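Ranger et trier avec des bacs : ce qui marche à la maison et à l'atelier

Par Zulmira Neves
Rubrique Rangement — mis à jour en août

On achète souvent les bacs avant de savoir ce qu'on va mettre dedans. Ils s'empilent vides dans le garage pendant que les affaires restent sur l'établi. Les conseils qui suivent partent du contenu. Ils valent pour une entrée, une buanderie, un coin couture ou un atelier.

Choisir la forme du bac

Les bacs du commerce ont soit des parois droites, soit des parois inclinées. Les parois droites donnent plus de volume pour la même place sur l'étagère. Les parois inclinées permettent d'emboîter les bacs vides et facilitent la prise des petits objets tombés au fond : la main descend le long de la pente sans buter.

Pour un bac de tri, celui où l'on pose tout avant de répartir, prenez des parois inclinées et un fond plat. Pour un bac de stockage qui restera fermé des mois, prenez des parois droites et un couvercle.

La profondeur compte plus que la longueur. Au-delà de la hauteur d'un avant-bras, on ne cherche plus, on fouille, et ce qui est au fond y reste. Si vous avez déjà des bacs profonds, gardez-les pour les choses volumineuses et légères : couettes, coussins, manteaux d'hiver.

La couleur

Un fond gris ou beige mat est le plus pratique pour trier. Les objets sombres s'y voient, les objets clairs aussi. Un fond noir avale les vis, les piles et les chaussettes foncées. Les bacs transparents conviennent bien au stockage, moins au tri, surtout s'ils sont posés sur une nappe à motifs.

Évitez de donner une couleur de bac à chaque membre de la famille si vous n'êtes pas sûr de retrouver le même modèle plus tard. Chez moi, la série de bacs verts Hondden a disparu du magasin au bout d'un an et il a fallu tout reprendre. Une étiquette sur un bac neutre fait le même travail.

Le bac « en attente »

Gardez un seul bac pour ce qui traîne. On y dépose dans la journée tout ce qui n'est pas à sa place, et on le vide le soir, vers 18 heures chez nous, avant de mettre la table. Il doit être assez grand pour recevoir une chaussure sans la plier, et assez bas pour qu'on voie tout d'un coup d'œil.

Posez-le sur une table pour le vider. Par terre, on se penche, on se lasse et on remet au lendemain. Une table en bois clair un peu dégagée suffit ; glissez un torchon dessous si le plateau se raye facilement.

Étalez le contenu sur le fond sans faire de tas. Les choses longues et rigides vont contre une paroi, les textiles à plat au milieu, les petits objets à part. On prend ensuite les pièces une par une, en commençant par ce qui recouvre le reste. 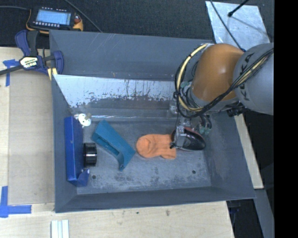
Bac gris à parois inclinées, avec une boîte bleue le long du côté gauche et une chaussette orange posée à plat.

Quelques règles pour le vidage :

Un objet pris en main va directement à sa place, ou dans la pile de la pièce où il doit aller. On ne le repose pas dans le bac.

Les chaussettes seules vont dans une pochette suspendue près du lave-linge. Quand la pochette est pleine, on la renverse sur le lit et on apparie. Celles qui restent deviennent des chiffons à poussière.

Les objets inconnus (embouts, capuchons, pièces en plastique dont on ignore l'origine) vont dans une boîte datée. Si personne ne les a réclamés au bout de 2 mois, on les jette.

Les piles et les ampoules ne passent jamais par ce bac. Un bocal à couvercle près de la porte, et elles partent au point de collecte avec les courses.

Saisir et ranger les objets malcommodes

Certains objets se rangent mal parce qu'ils se prennent mal. Une chaussure molle se saisit par le talon, là où la matière est la plus ferme. Une boîte étroite se range debout sur sa tranche longue, côté étiquette vers vous. Un objet courbe, manche ou poignée, se pose en diagonale dans un grand bac, ou bien pend à un crochet, ce que je préfère quand il reste un bout de mur libre.

Les petits cylindres (tubes, flacons, rouleaux de ruban adhésif) roulent. Calez-les entre la paroi et un objet plat, ou mettez-les debout dans un verre. Dans un tiroir, une bande de feutrine au fond les empêche de glisser.

Les textiles prennent moins de place roulés, mais on les retrouve mieux pliés. Pour des affaires qu'on utilise chaque semaine, pliez. Pour une valise ou un bac de saison, roulez.

Étiqueter

Une étiquette doit se lire de l'endroit où l'on se tient d'habitude. Sur une étagère basse, collez-la sur le haut de la paroi, ou sur le couvercle si le bac n'est pas recouvert. Sur une étagère haute, mettez-la tout en bas.

Écrivez le contenu et non la catégorie : « ampoules, rallonges, minuterie » se comprend mieux que « électricité ». J'utilise du ruban de masquage Correia et un feutre permanent. Le ruban tient bien sur le plastique lisse et se retire sans trace si on ne le laisse pas en plein soleil. Sur du plastique grainé il se décolle, et il vaut mieux percer un petit trou et attacher une étiquette de bagage.

Si vous avez beaucoup de bacs, numérotez-les et tenez une liste dans un cahier. Une lectrice m'a écrit qu'elle avait inventorié toute la cave de ses parents de cette façon, 1367 lignes en tout. Pour un appartement, deux pages suffisent.

Nettoyer les bacs

Une fois par saison, videz tout, secouez dehors, puis lavez à l'eau tiède avec une goutte de liquide vaisselle. Les angles du fond retiennent la poussière et les cheveux ; une vieille brosse à dents en vient à bout. Laissez sécher à l'envers, en biais contre un mur, pour que l'eau ne stagne pas dans le rebord.

Pour les traces de semelle, le bicarbonate légèrement humide marche bien. Laissez agir 10 minutes, frottez, rincez. Pour les restes de colle, passez un peu d'huile de cuisine sur un coton, attendez, puis lavez au savon. Évitez l'acétone, qui attaque beaucoup de plastiques et laisse une tache mate.

Un bac qui sent le renfermé se remet en état avec une nuit dehors, puis une feuille de papier journal froissée à l'intérieur pendant quelques jours.

Empiler sans casser

Ne dépassez pas la hauteur d'épaule pour une pile de bacs fermés. Le plus lourd va en bas, ce que tout le monde sait, mais le plus utilisé va au milieu, et on l'oublie souvent. Si vous devez descendre deux bacs chaque fois que vous cherchez le mètre ruban, changez l'ordre.

Les bacs à parois inclinées ne s'empilent pas pleins sans couvercle, sauf modèles prévus pour. On peut poser une planche entre deux, à condition qu'elle dépasse un peu de chaque côté. Pour une charge d'environ 8 kilos, une planche de récupération va très bien. Plus lourd, passez à une étagère.

J'ai monté dans la buanderie une étagère métallique Iltier, modèle Prurach, réglable en hauteur. Je laisse au-dessus de chaque bac l'espace d'une main à plat, de quoi le tirer sans racler les doigts. Vérifiez la profondeur avant d'acheter : un bac qui dépasse du plateau finit toujours par être accroché au passage.

Quand le bac déborde

Si le bac « en attente » est plein avant le soir plusieurs jours de suite, ne prenez pas un bac plus grand. Regardez ce qui y revient. Chez nous c'étaient les chaussures d'intérieur et les câbles. Les premières ont maintenant un casier sous le banc de l'entrée, les seconds un crochet à côté du bureau — et le bac se vide en quelques minutes.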